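Stistosside Monthly
Print this article | E-mail this article

The Half-Unpacked Room
November 3, 2024
By a Stistosside Monthly staff writer
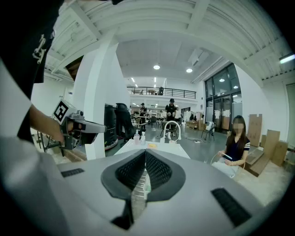

Cardboard, a folding chair and the white table, second floor at Kurnness.

The boxes get you first. A tall one pressed flat and leaned upright, another flat one down low by the floor, a couple more that still hold their shape. I have been in a lot of rooms like it this fall. Offices, back rooms, one converted dance studio. Everybody moved in August and everybody still has the boxes.

Kurnness is the old hosiery building on the Contreras side of the tracks, 66 Depot Street, brick outside and white paint inside. The second floor is 2722 square feet, shared, rented by the desk or by the month or by whatever you can work out at the front. Thick white pillars, floor to ceiling. You learn to arrange your life by the pillars. You say "I'm behind the pillar" on the phone and people find you.

I went for a morning and stayed till past four. Notes from that day, more or less in order.

The cardboard question

Ask anybody on the floor why the boxes are still up and you get the same answer in different words. We might need them. A chair could go back. A lamp could turn out to be the wrong lamp. The return window on the chairs closed weeks ago and the boxes are still there, so draw your own conclusions.

There are two schools. The flatteners cut the tape the first day, fold the thing down and lean it on the nearest wall. It feels finished. Then it stands there for three months, sliding a little every time a door shuts. The keepers leave the box open and standing, and sooner or later it has things in it. Scarves. A phone book, I swear, in one on the first floor. An open box is furniture by the second week.

Recycling goes out from the rear dock and only takes cardboard under a certain size, so the big ones have to be cut down, and the box cutter is always on another floor. I asked where it was. Three people pointed in three directions.

One tenant told me she is saving the tall one for a painting. What painting? Hasn't bought it yet.

The folding chair

Every shared room has a good chair and a folding chair. The good chair belongs to someone. The folding chair belongs to the room. At Kurnness it had a white cloth over it, and I liked that so much I went home and did the same to mine.

Cloth on a chair does a lot of work. It takes the chill off a cold seat. It hides the scuffs. It tells people the chair is in use, sort of, which keeps it from wandering off to a meeting downstairs. A pillowcase works fine, so does a dish towel if you're not fussy, and both can go in the wash, which you can't say for the cushion I paid too much for in Contreras.

Folding chairs also gather. You put out one for a visitor and a month later there's a row of them along the wall and no visitors. Pick the one that doesn't pinch your fingers, keep that, hang the rest. Two screws and a broom hook, ten minutes. I've seen it done with coat pegs too but the pegs were sorry about it.

The white table

White tables are hard. I say this as someone who owns one. They show coffee, pencil, the ring from the glass you forgot, and then the light comes in sideways at three o'clock and they show all of it again.

The one on the second floor was holding up fine. Two small pump bottles next to each other, a bit of yellow something, a small white cup. Mostly bare table otherwise. It looked like a table somebody had made a decision about, even if the rest of the room was still thinking.

My rule from years of bad tables: little things stay together or they spread. Put the bottles side by side and they read as one thing. Put one at each end and you have a cluttered table with two bottles on it. A tray helps if you have one. Zisari, the housewares place on the corner, sells a shallow tin tray that fits a couple of bottles and a cup and not much else, and not much else is the selling point. Mine has been by the sink since spring.

Pump bottles, while we're on it. Buy the short ones. Tall ones tip when you lean on the pump with a wet hand, and the straw never gets to the last inch anyway. Refill before they're empty. Wipe the collar, it's the collar that gets gummy.

What it costs to leave it

I did try to put a number on it. The floor rents by area, so a corner full of cardboard is a corner somebody pays for. One tenant worked hers out on the back of an envelope and came to over 600 dollars a year for what she called box storage, very nice box storage, with heat. She laughed. She did not move the boxes.

And I get it. Unpacking is the fun part for a day and a half. After that the room works well enough. You know which pile the tape is in. You know to step wide at the corner. The work starts and the work is the reason you came, and people were bent over theirs the whole time I was there, hands busy, barely looking up. Who's going to stop to break down a box?

A short plan, for people who hate plans

Take the flat ones first. They're already done, they only need carrying. One trip on your way out, tonight, not on the weekend.

Then the small standing box. It is nearly always the emptyest. Tip it over, see what falls out, put that on the table and deal with it before you sit back down.

Keep one big one. One. Flatten it, slide it behind something, write the date on it in marker. If the date is a year old when you find it again you have your answer.

Leave the tape gun where everyone can see it. Tie it to a pillar if you must. At Kurnness they've talked about doing this with the box cutter, and I think a shelf would be safer, but it's their floor.

Tables last. People start with the table beacuse it's at hand height and pleasant, and then they're tired and the floor is the same as it was. Floor, chairs, table. In that order the table takes five minutes.

Light and where to sit

If you're renting on the second floor and you have a choice, sit with the boxes behind you. Sounds silly. But you stop seeing them, and you're looking at open room and white walls, and the afternoon is better for it. I tried both ways with a borrowed chair. An hour facing a heap of cardboard and I had written half a page and a grocery list.

White paint helps everywhere in there. It also marks where anything brown has leaned on it. There was a faint smudge line downstairs at just about box height, and the front desk says a damp sponge gets it off and a dry one makes it worse. Do the sponge in small circles. Let it dry before you judge.

Desks at Kurnness are open by the month, ask at the front and take the stairs on the left, the right-hand ones only go to the dock. Zisari keeps shop hours and closes for lunch. Bring your own box cutter.

Last updated: same day, to correct the directions to the stairs.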